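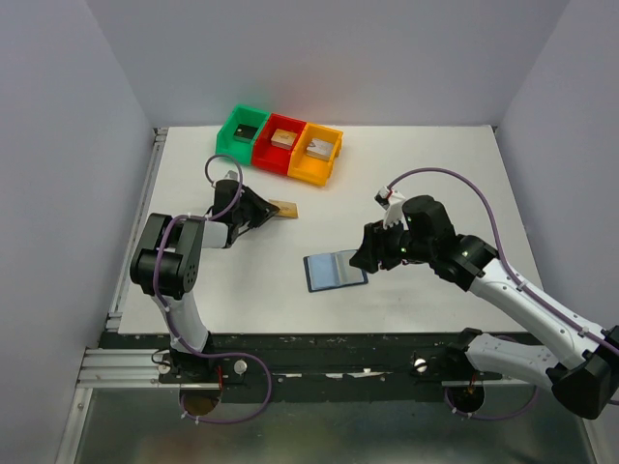 The Plullside sorting cell, both arms over the table.

Sorting cell stoppages: your questions
Last updated 7/16/21

Why is the cell running at half speed?
On account of fault 317, which has visited us often enough to deserve its own mug. The left arm stops dead on its way to a block and the controller reports a joint torque error. Until we are happy with the fix, both arms stay slow.

What caused it?
A cable. Armindo Cunha at Loureiro went through the logs and found that every stop came with the left wrist turned well past where it needed to be. At that angle the cable pulls tight and the arm concludes, quite reasonably, that it has hit something. We had spent most of December blaming the software, and the software has been very gracious about it.

Was anyone hurt?
No. One wooden block was dropped and one bin went on the floor. The arm did what it should when it feels a load it can't explain.

Can I just clear the fault and carry on?
You can clear it once. If it comes back within 30 minutes, leave it alone and ring Zoltán Oláh on extension 1309. Somebody at Vonville cleared theirs 15 times in one shift and now owns a new cable.

May I reach in and free the cable by hand?
Only with the stop button pressed and the key in your pocket. A faulted arm still has power and may move when the fault clears. "I was only going to be a second" is already in the accident book, in two different handwritings.

Does the right arm have the same problem?
It hasn't faulted yet. It has the same wrist limit set anyway, so please don't change it back to win a bit of reach.

When do we get full speed back?
After a full week without a 317. Drevadlow are sending longer cable clips, and have been for a while.

Who do I tell if it stops again?
Zoltán, with the time and which arm. "It did the thing" is not enough, though he will know which thing.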